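**Progress report to the Abugri Fund – household goods room, Stullham**
Jul 22, 2025
Prepared by the Loretti reuse centre

We thank the Fund for its patience with this report. It covers the second part of the grant, in which we promised to put the household goods room in order and to make the small donations ready for families. The first part, on the building work, was reported in November and I do not repeat it.

## What was planned

The plan had two lines of work. One was the textiles: towels, pillowcases, small blankets. The other was what we call the small things, meaning decorations, frames, toys, metal fittings and all that arrives at the bottom of a bag. Before the grant both lines shared one shelf and were sorted only when somebody had time.

## Small things

This was the slower line. Donated bags come with everything mixed together, and many pieces have no clear use when they are alone. A frame with nothing in it can still be given out, but a decoration with a sharp point cannot go in a box for a family with small children. We wrote a short rule for it: shiny and pointed items are kept apart, frames are kept flat, and metal pieces go in their own tin. 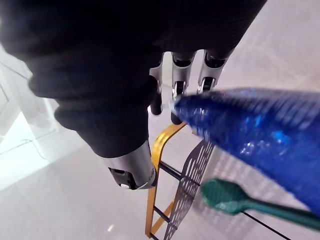 The rule was changed once, in the spring. At first we also separated by colour, as the families like to choose, but this took too much of the working day and we stopped. Now the boxes are divided by size only. Up to 200 pieces can wait in the room at one time before we must close the door to new bags. We reached this limit one time and had to refuse a delivery from Jandetti, which we regret. They have since agreed to send smaller deliveries.

## Textiles

Towels are the item that families ask for most. In the period of this report we gave out 283 towels, and 29 more were put aside for cleaning cloths.

The checking of towels takes longer than we wrote in the application. A towel with long loops can hold small objects very well, and they are not seen until the towel is opened and the hand goes over it. We find pins, beads, parts of zips. Each towel is now opened on the table, felt on both sides and shaken before it is folded. Terry cloth is slow in this respect and the thin kitchen towels are quick, so I ask that the Fund does not compare the months only by number. 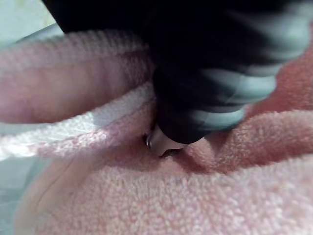 One family wrote to us that the towels were soft and clean but that they would like to receive them in pairs, the same colour if possible, because their children quarrel over the pink one. We think the wish is reasonable. Pairs are not always possible with donated goods, but we now keep single towels in a separate pile until a second of similar colour comes. The pile is checked when a new delivery is opened.

The same family asked also for a list of what is in each bag. We have started this for the larger bags. It is written by hand and is not yet very tidy.

## Wrapping

In the application we said that all textiles would be wrapped in paper. We have used paper for the blankets, but for towels it was not practical. The families could not see the colour, and the paper tore when the bags were carried in rain. For this reason we moved to clear plastic for towels in the second half of the period. I know that the Fund prefers paper and I would like to explain how we limit the plastic:

- the sheets come mostly from goods that were already delivered in them
- a sheet is used for the whole pile of a family and not for each towel
- families can bring the sheet back, and some do

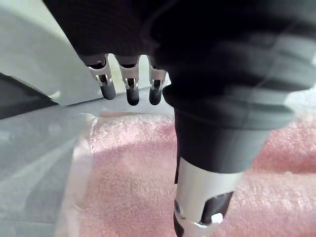 The cost of wrapping is lower than planned as a result. We ask permission to move the difference to shelving. The shelves we have are too deep for small boxes, and things at the back are forgotten. Seven narrow shelves would be enough for both lines of work. If the Fund does not agree, the money will stay in the wrapping line and we will buy paper bags with it – also useful, but less needed.

## Difficulties

The light in the room was poor in winter. Checking of dark textiles was then postponed to the middle of the day, and a pile of them was late. This was solved with a second lamp, paid from our own budget.

We also did not finish the written guide for sorting. A draft exists for towels. The part on small things is only notes, and I would rather send it complete than in pieces.

## Next period

We will finish the guide, continue with the pairs and agree a calendar of deliveries with Jandetti. The receipts for the lamp and the tins are kept in Stullham and can be sent if the Fund wishes to see them.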